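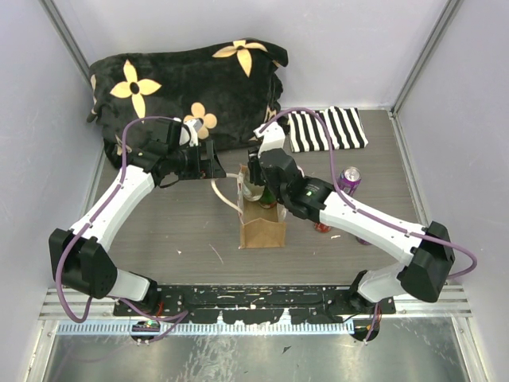

Figure 1. The Cakau cell at the bag-packing station, both arms mounted on the front rail.

Equipment Review: Cakau Two-Arm Bench Cell, with the Plidader Service Kit
Reviewed for the Chu Laboratory Equipment Program by Tín Trương

Scope

The Cakau cell was placed in general service in March and has been assigned mainly to bag packing and cloth handling. The present review concerns its installation, routine care and repair. Task performance is covered in a separate report. Readers considering a purchase should also consult the floor-loading sheet, which the supplier provides on request and which we found accurate.

Installation

The cell arrives as an aluminum frame, wall panels, a tabletop and two arms packed in their own cases. Assembly requires two people. The corner rails must be squared before the wall panels go in; the manual places this step afterward, and our first attempt had to be taken apart. Once the frame was square, the remaining work went smoothly. The fasteners are of one size throughout, and the supplied wrench fits all of them.

Both arm bases bolt to the front of the frame. Access to the bolts is good from outside the cell. Access to the wiring under the bases is less satisfactory. The red leads run down close to the round housings below each base, and the space allowed for a hand is small. We recommend labeling the connectors before the bases are tightened.

Cable Routing

Cable routing is the strongest feature of the design. The purple cable is led outside the elbow in a wide loop, tied along the white link and brought over the wrist. With this arrangement a cable can be replaced without opening a joint. The loop should be left generous. A technician accustomed to industrial arms will be inclined to shorten it, and on our cell a shortened loop pulled at the wrist connector whenever the elbow was fully bent.

The small ties supplied with the arm are adequate but should be checked weekly. We have replaced several with the reusable type sold by Cluda and have had no difficulty with them.

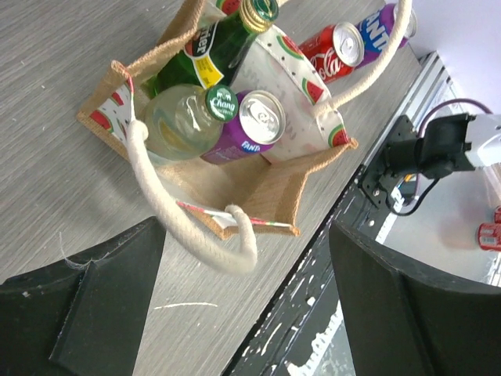
Figure 2. Wrist camera view during a packing check, with the gripper fingers open at the bottom of the picture.

Wrist Cameras and Calibration

Each wrist carries a bracket for a small camera. The bracket is light and easily knocked. Any contact with a wall panel or with the rim of a bag should be followed by a calibration check, and the cell software does not prompt for one. A full calibration of both arms takes roughly 70 minutes. The shorter check described in the manual's appendix is sufficient for most purposes.

For the shorter check we use items that resemble the day's work: glass bottles and cans standing in an open bag, with further cans on the table beside it. The fingertips should appear in the lower part of the view, one to each side. If one finger has moved noticeably toward the middle, the bracket has turned and its screws should be loosened and reset.

Glass and can tops reflect the overhead lighting. Operators should set exposure with such objects in view; settings made over the bare tabletop were of little use to us.

Care of the Grippers and Surfaces

The black fingers collect lint. Light fibers are visible on the left finger in Figure 2, and a cell that handles blankets and striped cloths alongside packed goods should have its fingers wiped at the start of each shift. A dry lint-free cloth is enough. Solvents are not recommended by the manufacturer, and we have not tried them.

The tabletop has worn well. The same cannot be said of the black finish on the front rail between the bases, which is chipped and scratched along much of its length. The damage is cosmetic — the mounting is unaffected — but a harder coating would be expected at this price. Loose chips and scraps should be brushed away from the rail and from the metal panel in front of it.
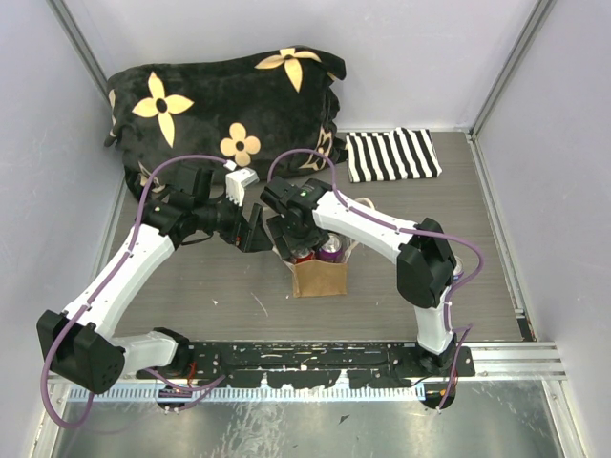
Figure 3. Right gripper over the bag opening; left gripper empty and pointing toward the bag.

Repair and the Plidader Kit

The Plidader service kit costs $485 and contains spare fingers, a wrist connector, one cable and a set of bracket screws. We have used the connector and the screws. The connector swap was completed with the arm in place, and the status light at the wrist returned to green at the first restart. The kit does not include elbow parts, which must be ordered through Cakau and were slow to arrive.

After any wrist repair, the arm should be lowered over an open bag at reduced speed, with the other arm held off to the side, before normal work resumes. The handles deserve particular attention at this stage, as a raised handle can catch on the camera bracket.

Assessment

The cell is recommended for laboratories with a technician available on site. Cable access and general serviceability are good. Points are deducted for the order of steps in the assembly manual, the cramped wiring below the bases and the finish of the front rail. The service kit should be purchased together with the cell — a second set of bracket screws would be a sensible addition to the order.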